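Rornance Table Clearing Set: README

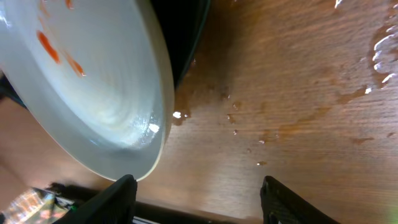

We built Rornance for one chore we all know too well: clearing a table after people have eaten at it. Plates with sauce still on them, drinks that went over, crumbs, wrappers, all the stuff that gets tidied away before most recordings start. We left it in, and we're really happy with how much variety came out of it!

What you get

1570 episodes in total, recorded by teleoperation at the Durnside lab. Each episode is one attempt at one job (lift a plate, move a cup, wipe a patch, put something in the bin) and comes with wrist camera video, a fixed overhead view, joint positions, gripper opening and a short instruction in plain English. The operators wrote the instructions themselves, so expect "get that plate out of the way" next to "pick up the white plate". We like it that way and didn't clean them up.

416 of the episodes have liquid on the table. These are tagged spill in the episode table, and they're the ones we'd love to see people try first. Dark liquid on brown wood is hard to outline, and glare moves as the wrist moves, so a mask that looks fine at one moment can fall apart a few steps later.

Splits

Train and validation are split by recording session, never by episode. Please keep it like that if you re-split, or near-identical tables will land on both sides. The test split is 171 episodes from sessions that appear nowhere else.

Labels

Every episode has a result: done, partial or failed. Failed episodes are in the download on purpose. If you only want clean demonstrations, filter on result = done, but try training with the partial ones too. Some of the nicest recoveries are in there, like an operator backing off a slippery rim and coming in again lower down.

Loading

The Ezzat loader reads the files as they are. Point it at the top folder and pass the split name. Wrist video is stored at full rate and the joint data is already matched to it, so there's no resampling to do.

Known problems

23 episodes have a gap in the overhead video. The wrist video is fine in all of them. They carry the tag no_overhead.

Gripper opening was logged as a raw motor value up to August and as a fraction after that. The loader converts the old ones; if you read the files yourself, check the units field.

Spill masks were drawn by hand on the wrist view only. Small separate drops are often missing from the masks. We're going back over these for the next version, and corrections are very welcome through the Nernus tracker.

Last edited Wed 26 January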